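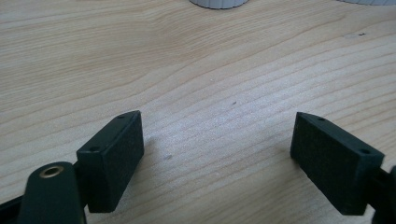
Lisow fortress, Saturday, gates at nine. Got the early train from Skoritville, no line yet. 104 steps up to the east tower, no handrail for most of it. Worth it. The old Drurkitz kings held this place through two long sieges and lost it in the third, when the well went bad. Our guide was good on the well, less good on dates.

Throne hall next. Half the roof is new. The coin room has 1,456 silver pieces from the last reign, labels tiny, lighting worse. Skipped the armor, too croweded.

Lunch at the Ryu cafe by the lower gate, soup and bread, fine. Then the royal tombs, only open untill three, so go there first if you come in winter. Last bus back was full. Stood the whole way.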